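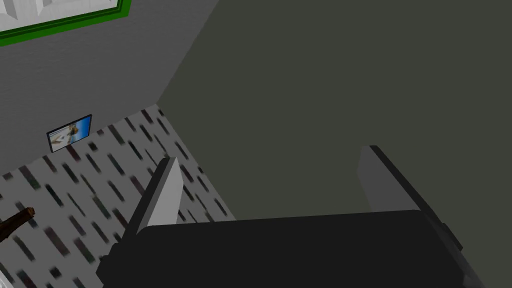 업무일지: 양팔 그리퍼 및 제어기 비교 시험, 9월 9일 월요일

1. 당일 업무 개요

오전에는 손목 카메라의 설치 각도를 점검하고, 오후에는 제어기 두 종의 비교 시험을 진행하였다. 시험 환경은 지난 6월부터 사용해 온 Restrepo 가상 실내이며, 로봇 모델과 방 배치는 변경하지 않았다. 비교 대상 제어기는 기존에 쓰던 Kolden과 신규 도입을 검토 중인 Erkavum이다. 그리퍼는 좌우 모두 Trilanetti 평행형 모델로 통일하였다.

출근 직후 시뮬레이터를 재기동하고 전날 저장한 설정 파일을 불러왔다. 오른팔 손목의 원점값이 전날 기록과 달라 한 차례 다시 맞추었다. 원인은 설정 파일의 저장 순서로 보이나 확인하지 못하였으므로 미결 사항으로 남긴다.

2. 손목 카메라 점검

손목 카메라는 그리퍼 몸체의 바로 뒤 위쪽에서 두 손가락을 내려다보는 위치에 두고 있다. 이 위치에서는 손가락 사이의 간격을 바로 읽을 수 있어 파지 직전의 정렬을 판단하기에 유리하다. 다만 검은 몸체가 화면 아래쪽을 넓게 차지하므로, 낮은 곳에 놓인 작은 물체에 접근할 때에는 마지막 구간이 가려진다. 이 문제는 6월 점검에서도 지적된 바 있다.

점검용으로 저장한 손목 영상은 모두 1,464장이다. 이 가운데 목표 지점이 그리퍼 몸체에 가려 판정에서 제외한 것이 337장이었다. 제외분은 대부분 팔을 낮춘 자세에서 나왔고, 팔을 높이 든 자세에서는 가림이 드물었다. 카메라를 손가락 쪽으로 더 옮기는 안과 각도만 세우는 안을 놓고 검토하였으며, 우선 각도만 세우는 쪽으로 시험하기로 하였다. 위치를 옮길 경우 기존 영상과의 비교가 어려워지기 때문이다.

배경에 따른 차이도 있었다. 어두운 면 앞에서는 검은 몸체의 윤곽이 배경에 묻히기 쉽고, 밝은 회색의 손가락 안쪽 면은 잘 구분된다. 반대로 무늬가 촘촘한 바닥 위에서는 윤곽 검출기가 바닥의 짧은 선들을 손가락 모서리로 오인하는 경우가 있었다. 검출기 임계값을 한 단계 올리자 오인은 줄었으나 어두운 면 앞에서 놓치는 사례가 늘어 원래 값으로 되돌렸다. 배경별로 값을 달리 주는 방법은 차후 과제로 둔다.

3. 제어기 비교: 준비 자세와 접근

오후 시험은 준비 자세를 맞추는 일부터 시작하였다. 양팔을 나란히 앞으로 뻗고 좌우 그리퍼의 손가락을 세운 자세를 기준으로 삼았으며, 두 제어기 모두 이 자세에서 출발하도록 하였다. 제어 주기는 양쪽 모두 60헤르츠로 고정하였다. Erkavum은 더 높은 주기를 지원하나, 조건을 같게 하기 위하여 이번에는 사용하지 않았다. 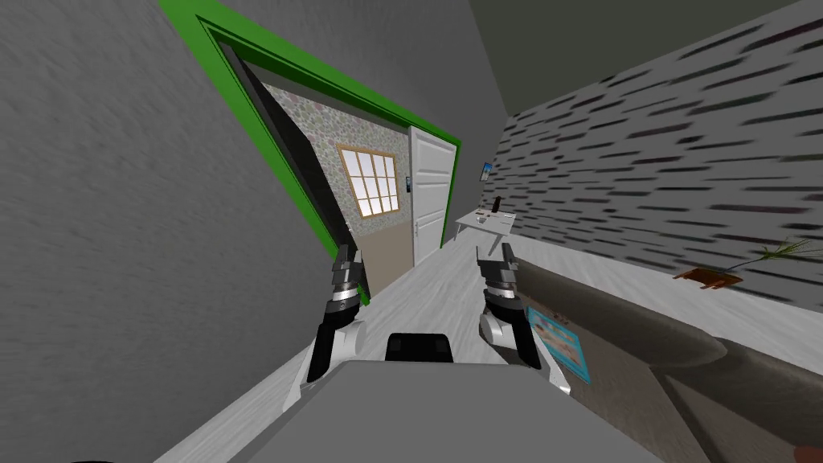
준비 자세에서 두 제어기의 성격 차이가 먼저 드러났다. Kolden은 목표 각도에 도달한 뒤 손목이 미세하게 흔들리는 구간이 있고, 이 흔들림이 잦아든 다음에야 다음 명령을 내리는 것이 안전하다. Erkavum은 정지 구간이 매끄러운 대신 출발이 늦다. 명령을 연달아 보내면 앞선 명령의 뒷부분이 생략되는 현상이 관찰되었는데, 설명서에는 관련 기재가 없어 공급처에 문의문을 작성해 두었다.

접근 시험은 제어기마다 300회씩 수행하였다. 목표는 문틀 둘레와 탁자 위쪽의 지정 좌표이며, 물체를 집는 동작은 포함하지 않았다. 지정 좌표에 허용 오차 안으로 들어가 멈추면 통과로 기록하고, 팔이 벽이나 가구에 닿으면 즉시 중지하도록 하였다. 통과율만 놓고 보면 두 제어기 사이에 우열을 말하기 어렵다. 실패의 양상은 서로 달랐다. Kolden의 실패는 좁은 구역으로 들어갈 때에 몰려 있었고, Erkavum의 실패는 방향을 급히 바꾸는 좌표에서 주로 나왔다.

왼팔과 오른팔의 차이도 적어 둔다. 오른팔은 오전에 원점을 다시 맞춘 탓인지 초반 결과가 고르지 않았다. 해당 구간을 삭제할 것인지 논의하였으나, 삭제하지 않고 비고란에 표시하는 것으로 정리하였다.

4. 문틀 모서리 접근

문틀은 선명한 녹색이고 층이 진 몰딩으로 되어 있어 모서리 위치를 읽는 시험에 적합하다. 손목 카메라로 몰딩의 안쪽 선과 바깥쪽 선을 나누어 검출하게 하고, 두 손가락의 중심을 그 사이에 맞추도록 하였다. 손가락은 넓게 벌린 상태를 유지하였다.

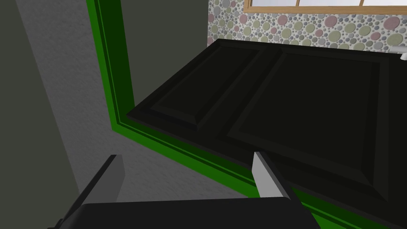 이 시험에서는 검은 패널의 경계가 문제가 되었다. 패널의 모서리는 명암 차이가 작아, 화면이 기울어진 자세에서는 검출기가 몰딩의 선만 잡고 패널의 테두리는 놓치는 일이 잦았다. 같은 좌표를 여러 각도로 다시 시도한 결과, 손목을 조금 세워 몰딩을 비스듬히 가로지르게 할 때 값이 가장 안정되었다. 이 각도를 임시 기준으로 정하고 설정 파일에 반영하였다.

Kolden은 여기서 비교적 좋은 결과를 보였다. 낮은 속도에서는 앞서 적은 손목 흔들림이 거의 나타나지 않았고, 목표선에 맞추는 시간도 일정하였다. Erkavum은 목표선 직전에서 속도를 크게 줄이는 특성이 있어 시간이 더 걸렸다. 다만 목표선을 넘어간 사례는 Erkavum 쪽이 적었다. 접촉을 피해야 하는 작업이라면 이 점은 높이 평가할 만하다. 속도 설정을 조정하면 소요 시간은 줄어들 여지가 있으나, 당일에는 공급처 기본값만을 사용하였다.

Trilanetti 그리퍼에 관하여는 다음과 같이 기록한다. 개폐 명령에 대한 응답은 두 제어기에서 모두 정상이었다. 완전히 벌린 상태의 폭을 제어기마다 다르게 보고하는 문제가 있었는데, 단위 환산 계수가 서로 다르게 입력된 것으로 확인되어 Kolden 쪽 값을 기준으로 통일하였다. 통일 이전의 폭 기록은 환산표를 첨부하여 보관한다.

5. 상부 카메라와의 대조

손목 카메라만으로는 양팔의 상대 위치를 알 수 없어, 상부 카메라 영상을 함께 저장하고 시각을 맞추어 대조하였다. 상부 카메라에서는 로봇 몸체의 윗면과 양팔이 함께 들어오므로 어느 팔이 더 앞서 있는지를 판단하기 쉽다. 화면이 크게 기울어진 채로 저장된 자료가 있어 보정 여부를 검토하였다. 보정을 하면 사람이 보기에는 편하나 좌표 계산에는 원본이 필요하므로, 원본을 보존하고 보정본은 보고용으로만 만들기로 하였다. 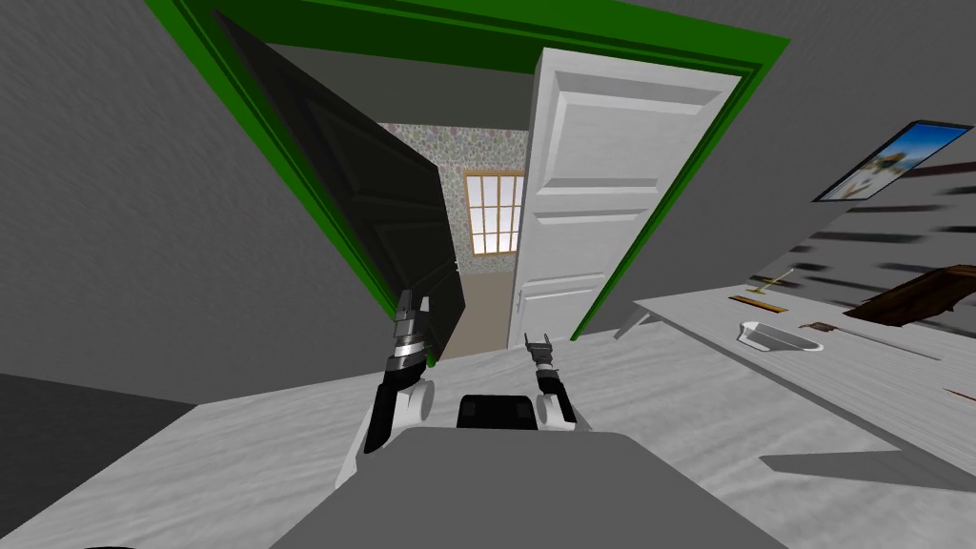

녹색 문틀을 향해 뻗은 양팔. 좌우 그리퍼 모두 열린 상태이며, 오른편은 흰 탁자.

대조 과정에서 저장 시각이 카메라별로 조금씩 어긋나는 것을 발견하였다. 어긋남은 일정하여 후처리로 보정할 수 있는 수준이나, 장시간 시험에서도 같은 값이 유지되는지는 아직 알 수 없다. 당분간 시험을 시작할 때와 마칠 때 각각 기준 동작을 한 번씩 넣어 확인하기로 한다.

탁자 쪽 좌표는 결과를 해석하는 데 주의가 필요하다. 상판 위에 가늘고 납작한 물체가 놓인 배치에서는 손목 카메라와 상부 카메라의 높이 추정값이 서로 맞지 않는 경우가 있었다. 물체를 집는 시험으로 넘어가기 전에 이 부분을 먼저 정리하여야 한다.

6. 판단 및 후속 조치

현 단계에서 제어기를 교체할 근거는 충분하지 않다고 판단한다. Kolden을 계속 사용하되 Erkavum의 시험 사용 기간을 연장 신청하기로 하였고, 신청서는 퇴근 전에 제출하였다. 연장 기간에는 기본값 외의 속도 설정과 높은 제어 주기를 시험한다.

손목 카메라의 각도 변경은 다음 시험부터 적용한다. 변경 전후의 영상은 폴더를 나누어 저장하고 같은 묶음에 섞지 않는다. 오른팔 원점값 문제는 설정 파일의 저장 순서를 바꾸어 재현되는지 확인한 뒤 별도로 보고한다.

업무 종료 시 양팔을 준비 자세로 되돌리고 시뮬레이터를 정상 종료하였다. 당일 기록은 공용 저장소에 등록하였으며, 공급처 문의문은 익일 오전에 발송할 예정이다.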